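Ticket 76: shared folder keeps dropping off the laptop
Status: open again (sorry!)
10th January

Hi, me again. The Jekeck box in the hall closet worked fine all through December, and then after the last Zuvell update the shared folder started vanishing from my laptop. It shows up at login, hangs around long enough for me to open something, and poof, gone. The desktop upstairs never loses it, which makes me a little crazy.

What I've tried so far: restarted the box (2 times), swapped the cable, forgot the wifi and joined it again, and turned off the Harb sleep setting like you said. That last one helped for an evening. I also tried copying a batch of 50 photos over, and it quit partway with "path not found".

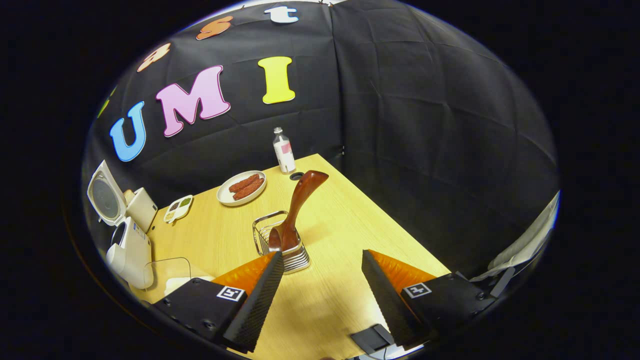 Attachment 1: foam letters on the black backdrop

It opens fine from the desktop, so I don't think the file is bad (but you'd know better than me!). I renamed it with no spaces and got the same error.

Next up I'm going to roll Zuvell back and leave the Tundus backup switched off overnight. Will post the log in the morning. Do you want the whole thing or just the last page?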